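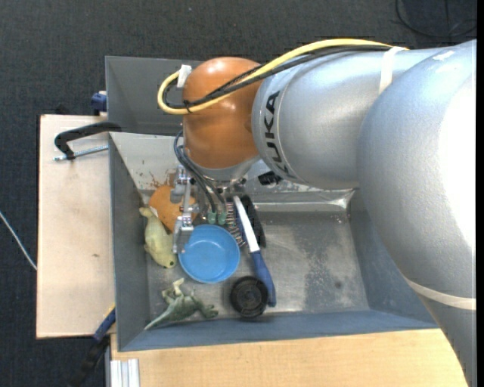
Section 4. Setting Up Recipes and Stock Levels

Read this section before you enter your first part number. Most shops that get into trouble with Kesora Stockroom do so in the first afternoon, by importing an old spreadsheet and trusting the result. The import tool is decent. Old spreadsheets usually aren't.

4.1 Before you start

You need an administrator login, a list of your storage locations, and a recent hand count of whatever you plan to enter. A count from last September is not recent. If you can't get a full count, pick one shelf or one aisle and set that up completely before moving on.

Note: The sales brochure says setup takes an afternoon. Plan on longer if you have more than one building, or if two departments use different names for the same part.

4.2 Create your locations

1. Open Settings and choose Locations.
2. Select Add Location. Type a short code, up to 10 characters.
3. Choose a type: Room, Rack, Shelf or Bin. The type controls sorting and nothing else, whatever the help bubble suggests.
4. Select the parent location. A bin with no parent will save without a warning and then go missing from every pick report.
5. Select Save, then Print Label.

Caution: Do not reuse the code of a deleted location. The old history attaches itself to the new one and can't be separated later.

4.3 Enter items

1. Open Items and choose New.
2. Enter the part number exactly as it appears on the supplier's paperwork. Kesora treats "PL-30" and "PL30" as different items.
3. Enter a description a new hire could understand.
4. Choose the unit. Each, box and case are already there; add your own under Units.
5. Assign a home location.
6. Enter the opening count and select Confirm.

The Suggest Description button fills in text from the supplier's catalog. Read what it gives you. With Plonditz and Wanell catalogs it does fairly well on fasteners and poorly on almost everything else.

Units cause more bad counts than anything else in this section. If you buy by the case and use by the piece, set the unit to Each and enter the case size in the Pack field. Changing the unit afterward does not convert the stock on hand. A count of 9 cases becomes a count of 9 pieces.

4.4 Set reorder points

Kesora offers two methods, Fixed and Smart.

Fixed: You type a number. When stock falls to that number, the item goes on the reorder list.

Smart: The program works out a number from past use. It needs at least 30 days of issues on record, and with fewer than that it shows a figure anyway. Ignore it. Even with enough history, Smart has no idea that you shut down for two weeks in summer or that one large job used up a whole shelf.

1. Open the item and select Reorder.
2. Choose Fixed.
3. Enter the reorder point and the order quantity.
4. Enter the supplier's lead time in days. Use what your own receiving records show. Lead times loaded from the Cunha price file are the ones printed in the catalog.
5. Select Save.

You can switch to Smart later, one item at a time. Avoid the Apply to All button, which replaces every reorder point you have typed and has no undo.

4.5 Recipes

A recipe lists the parts used up each time you build or ship something. A recipe can hold up to 35 lines. Past that, split it into sub-recipes.

1. Open Recipes and choose New.
2. Add each item and its quantity.
3. Leave Scrap Allowance at zero until you have real numbers for it.
4. Select Test. The program lists what it would deduct without changing stock.
5. Compare the list with the parts on the bench, then select Activate.

Caution: A green check mark after Test means the part numbers exist. It says nothing about whether the quantities are right.

4.6 Check your work

Print the Stock by Location report, walk to the shelves with it, and count one line from each rack. If a line is wrong, check its unit and its parent location before you adjust the count. Adjustments are permanent entries in the item history.

For receiving and returns, go to Section 5.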